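Visiting Mollanine: frequently asked questions

Where is Mollanine?

Mollanine is a small river town with 3000 inhabitants, on the left bank of the Rurnance. The old center sits on a low hill above the water, and the newer streets run north toward the railroad station. Most of what visitors come for is inside the old wall or a short walk from it.

How old is the town?

A ferry crossing and a toll house came first. The market was granted later, and the wall was built once the market had made the place worth defending. Two of the four gates are still standing. The Water Gate is the one on most postcards. The Mill Gate is plainer and was used as a grain store for a long time, so the inside of the arch has been patched with several kinds of brick.

What happened in 918?

According to local tradition, 918 is the year the first chapel was put up beside the ferry. The date is carved over the south door of the present church, but the carving is much younger than the building. The parish accepts it and so does the town, which has the year on its coat of arms. Historians are more careful. The oldest surviving document that names Mollanine is a later copy of a land grant, and it mentions a chapel without saying when it was founded.

Can I go inside the church?

Yes. The church is open from 10 in the morning until 5 in the afternoon, except during services. Entry is free. The tower costs extra and is closed in high wind. The stairs are narrow and there is no elevator. 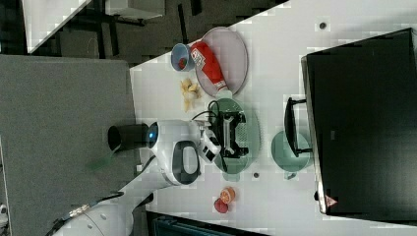
The side chapel on the north is kept for private prayer, so please stay out of it with a group. Photography without flash is fine everywhere else in the building.

What is the Founders' Fair?

It is the town's main holiday, held in April. A procession goes from the church down to the ferry landing, where a loaf of bread is handed to the ferry keeper in memory of the old toll. There is a market on the square all day and music in the evening. Up to 2000 people come, so the center is closed to cars from early morning until the stalls have been cleared. The procession goes ahead in rain. The evening music is moved into the Cloth Hall if the weather is bad.

Is there still a ferry?

There is, from spring to fall. It carries passengers and bicycles only. It goes back and forth as needed – ring the bell on the landing if the boat is on the other side. When the river is high the ferry doesn't run, and the nearest way across is the road bridge at Plerance, which has a sidewalk on the upstream side.

Why is the square called Boersma?

It is named for the Boersma family, cloth merchants who owned most of the houses on the east side. They paid for the Cloth Hall and for the pump in the middle of the square. The family left when the cloth trade moved away, and the name stayed. On older maps the same square is marked as the Hay Market, which confuses people who are following a family history. If your papers mention a house on the Hay Market, this is the place to look.

What is in the Cloth Hall?

The ground floor has the visitor desk and a room for changing exhibits. Upstairs is the town collection, with cloth seals, weights, guild chests and a model of the town as it was before the north wall came down. Labels are in three languages. The model can be lit by pressing the button on the side, and the light goes off by itself after a minute.

Can I take a guided walk?

Walks start at the pump at 11 in the morning and at 2 in the afternoon during the season. They last an hour and a half and cover the square, the church, the Water Gate and the landing. Jelle Visser leads the longer walk along the line of the old wall, which has to be booked at the visitor desk. That route has some steep cobbles and a flight of 50 steps down to the river. People who can't manage the steps can leave the walk at the Water Gate and take the ramp.
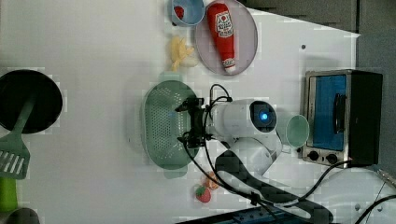
Dogs are welcome on both walks if they are on a leash. School groups should write ahead, as the room upstairs in the Cloth Hall is small and classes are taken through in two halves.

How do I get there?

There is an hourly train to Plerance, and from there a bus that stops at the Mill Gate. The local train to Mollanine itself runs less often but is easier with luggage. By car, follow the signs for the river parking lot. It floods in some winters, and when it does the lot by the station is free of charge.

Where can I eat?

There are cafés on the square and a bakery in the lane behind the church. The bakery sells the toll loaf, a dark bread with caraway, all year round. Most kitchens close early outside the season, so eat before 8 in the evening or phone first.

Can I look up ancestors in the town records?

The older parish registers are kept in Plerance, where they can be read by appointment. The visitor desk has printed indexes of baptisms and marriages that you can use without booking. Bring a pencil. Pens aren't allowed at the reading table.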